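Unit 6 handout: Reviewing a packaged product, the Zelledby pick kit

Bring this with you in April, when we start the bench reviews. Read it before the lab, because you will be filling in your own version of section 3 and we won't have time to go over the terms again.

1. What you get

The Zelledby kit is a two-finger gripper, a small wrist camera, a mounting plate and a year of the Weven software. The list price for schools is 3,000 dollars. It bolts to most light arms, and the plate that comes with it fits ours with no adapter (a relief after last year's kit!). Everything you need to get the fingers moving is in the quick-start booklet. The full manual is much better written, though, so please use that one. The chapter on calibration is a real pleasure to read and the drawings are clear.

Weven is the part I'm most excited about. You can open any grasp attempt afterward and see what the camera saw, with the commanded finger opening next to it. For a course like this one that is gold. Last year we had a pass/fail light and a lot of guessing.

2. Why we test on bagged produce

A box is easy. It has flat sides, known corners and one color. A thin clear bag is a different kind of problem, and grocery work is full of them. The film shines, it folds wherever it likes, and the part you can touch may be nowhere near the part that has any weight in it. Look at how much of the view is glare, and at how the printed dots lie right over the vegetables you are trying to find.

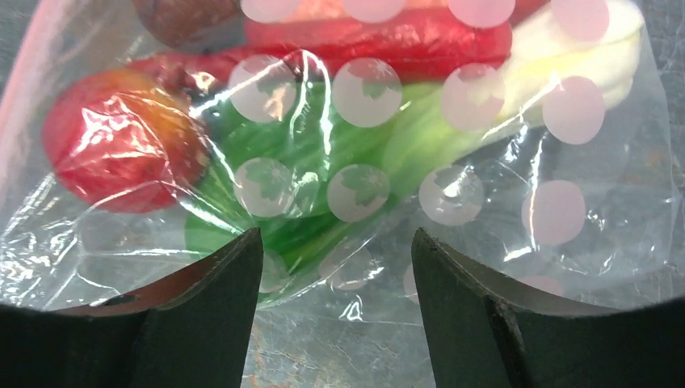 Fig. 6.1. Wrist camera view, both fingers at the lower fold of a dotted produce bag. Note the nearly empty film on the right.

Three questions to work on in pairs. Where does the bag end, and where do the contents end? Which bright streaks would you expect to move if the lamp moved? If the software finds the red pepper by color, what will it make of the round red fruit beside it? Sketch your answers before you talk them over.

3. Review sheet

Our practice log holds 1,117 attempts. Of these, 607 are bagged goods and the rest are boxes. Keep the two groups apart in your write-up! A single success rate for the whole log tells a buyer very little.

Score the kit on these points, 1 to 5, with a sentence or two for each:
Setup time, from opened carton to first motion
Finger shape and grip on thin film
Camera view close to the object
Software: finding and replaying an attempt
Manual and support
Price against what a small shop would use it for

My own scores so far are high on software and the manual, middling on grip. The beveled finger tips are a smart idea and I'd love to see a softer pad offered as an option. I also wish the replay screen let you compare two attempts side by side.

4. For comparison

Read the Deák and Nonton data sheets in the course folder. Both are two-finger kits in the same class. Check whether each maker tested on film at all, and what they count as a successful pick.

Write-ups are two pages at most, with one annotated camera view.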